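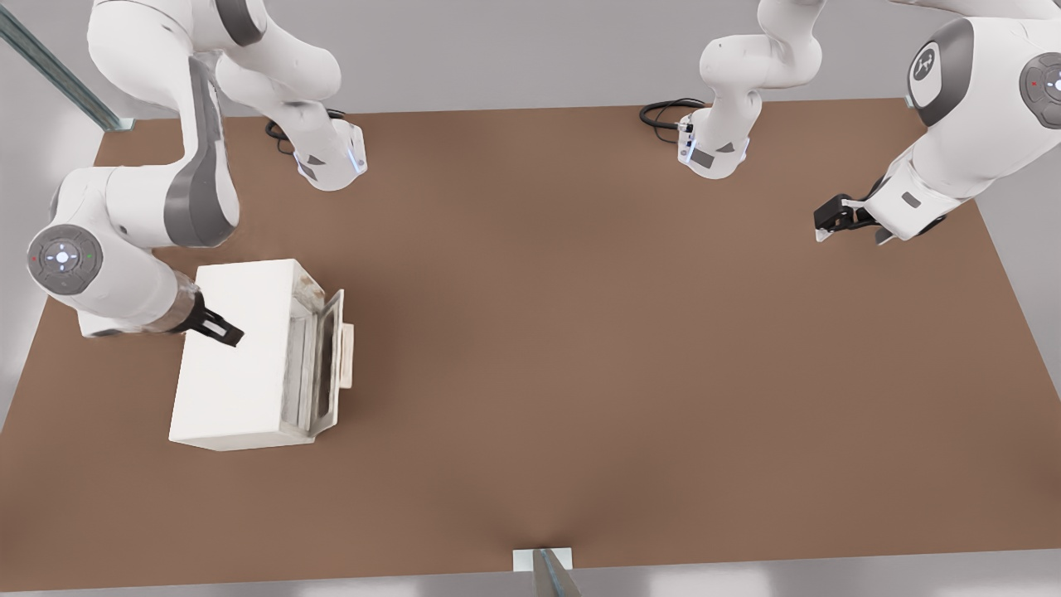 Notebook, June, begun 9:40 in the morning

Continuing with the Lovholm port. Yesterday I left the build in a state where the title screen comes up but the music is missing on the second console profile. Today the plan was to fix the music first and then to look at the save problem, but I did it in the other order, so the notes are in the other order too.

Save problem. When the player saves inside the lighthouse in Prurnport and loads again, the lamp puzzle is reset but the door stays open. So it is possible to walk through with the puzzle not solved, and later the game thinks you never had the oil can. I could repeat it 2 times of 2. The original cartridge version does not have this, I played it on the old console to be sure. There the game writes the room flags before the inventory. In our port we write the inventory first, and if the text box is still open the flags are written from the old copy.

I changed the order in the save routine and closed the text box before writing. After this the lamp stays lit after loading. I did not yet test with old save files. Somebody who has a save from the May build please put it in the shared folder, mine are all overwritten.

One more thing about saves: the slot name is cut after eight letters in German. It is not a crash but it looks bad. Left for later.

11:15

Music. The sound driver expects the instrument table at a fixed address, and the new memory layout moved it. I spent too much time reading the sequence data, which was correct from the beginning. The table is now found by its header. Title theme plays, map theme plays, the cave theme plays but the bass is one octave too high. I think the cave theme has its own table and I must search for it also.

The fade out between map and cave is still a hard cut. In the original it is a short fade, maybe half a second. I like the fade, we should keep it.

Frame rate. I let the Rey boss fight run with the counter on. With the rain effect it goes down to 47, without the rain it stays at 60. The rain draws 230 small sprites and each one is sorted by depth, which makes no sense for rain, it is always in front. I moved the rain in its own layer without sorting. Now it stays at 60 also in the second phase, when Rey calls the crows. I have to check that the lightning still appears behind the crows and not in front of them.

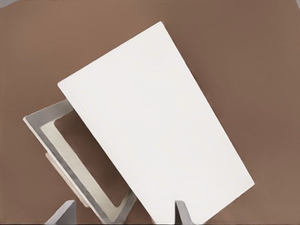 White panel, tilted, open rectangular frame behind it.

After lunch, 1:30

Balance. The Fumesum potion costs 70 coins in our build and it is too cheap. In the old version the price was the same, but there the player could carry only a few of them. Since we made the bag bigger (it was the wish of the testers) you can fill it with Fumesum and go through the marsh without thinking. I see two ways: put the price up, or put a limit on this one item. I prefer the limit. People who know the old game remember the price and they will write to us if it is different.

I also tried the score counter. After 1000 points the player gets one extra life, and this works, but the sound for it is played again each time a menu is opened. The flag for "sound already played" is never set. Small fix, done, not yet merged.

Controls. The dash on the shoulder button feels late. I measured nothing, it is only a feeling after one hour of playing, so please do not take it as a bug report. If a colleague has time, play the bridge section in Prurnport with the old controller and with the new one and write here what you think.

Text. Three places where the new font touches the border of the box:
the shop in Lovholm village, second line
the sign before the marsh
the credits, everywhere

The sign I corrected by making the line shorter. The credits need a smaller font or a longer scroll. I am for the longer scroll — the credits music is long enough and it is a pity to cut it.

4:50

Merged the save fix and the rain layer. The music fix I keep on my own branch until the cave theme is right. The night build starts from the main branch, so do not be surprised if there is no music tomorrow on the second profile.

Open:
cave theme, find the second instrument table
old save files, test the loading
lightning behind the crows
limit for Fumesum, decide together
slot names in German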